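Happy new year, all! I've had a lovely lazy week, eaten far too much cheese, and somewhere in between I got back to the thing I promised to write up before Christmas and then didn't: teaching a robot to pick things up by driving it myself.

If you're new here, the short version is that I'm learning remote control of a robot arm in simulation. So no real arm, no real table, nothing to break (my landlord would be thrilled if he had any idea). I sit at my desk with a hand controller, I move my hand, the arm on the screen moves its hand, and everything gets recorded. Do that enough times and you've got a pile of demonstrations for a learning program to chew on. My pile is called Sereck, after a village I liked the sound of on a map, and the first version of it was dreadful.

Why dreadful? Me, mostly. I started in May with a target of 500 demonstrations and I got to 120 before I looked back at any of them. Big mistake! I'd been driving with the wide view on, the one where you see the whole arm from a distance, and I'd been watching the recordings in that same view too. It all looked smooth. Then I switched to the close-up view down by the gripper and, oh dear. I was wobbling all over the place. Hovering, dithering, coming down, changing my mind, going back up again. Anything learning from that was going to learn to dither.

I moaned about this to Elie Majali, who I met at the Mornport robot meet-up and who is endlessly patient with me, and Elie asked which view the learner was going to be given. Well, the close one. So why was I driving from the far one? I went very quiet.

So now I drive from the close view, and it's a completely different job.

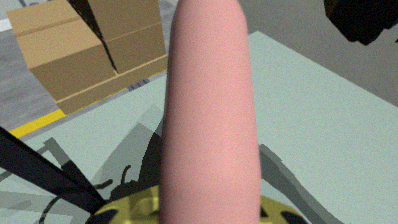

Close view, Sereck take two. Pink finger, big table, and a bit of yellow at the bottom.

The first thing I noticed was how much the finger hides. It's right up against you and whatever is straight behind it might as well be in another room. In the wide view I never thought about that at all, I just steered at the thing I wanted. Up close I've had to learn to come in a little to one side, so the bit I care about isn't sitting behind a great pink column, and only straighten up at the end. That took me a whole evening and a lot of muttering.

The second thing is shadows. I used to think of them as decoration, the sort of setting you turn off to make everything run faster. Now I steer by them! You've got these grey bands lying on the tabletop either side of the finger, and as the hand goes down they slide about and close in, and after a while you get a feel for how much height you've got left. I tried a batch with shadows off, just to see, and I was stabbing at the table like somebody hunting for a light switch in the dark. They're staying on.

The boxes on the floor past the table are handy too, oddly enough. They don't do anything, but having something over there stops me losing track of which way I'm facing when I've twisted my wrist round. I did add a yellow line to the floor as well and I'm rather fond of it.

My routine at the moment is 15 demonstrations, then stop, then watch every single one back before I do any more. It's slow. I throw away the ones where I hesitated, even if the pick was fine at the end, and I've got stricter about that as I've gone along. I also have a rule that after 3 bad ones in a row I put the controller down and go and make a cup of tea, as by that point my shoulder has crept up round my ear and nothing good is coming.

Still to sort out: my hand tremor (I'm trying a cushion under the elbow), and whether to mix in a few takes from the old batch. Elie says bin the lot. I'm a hoarder so they've been moved to a folder called "maybe".

I'm off to Fairweather for a few days to see my sister, controller staying firmly at home, and when I'm back I'll have a go at moving the start position about a bit between takes. If anyone's got a good trick for keeping their wrist steady, please leave it in the comments, I'll try anything!

Posted 2024-01-02 | Contact | © Homthorpe Tinkering | Back to top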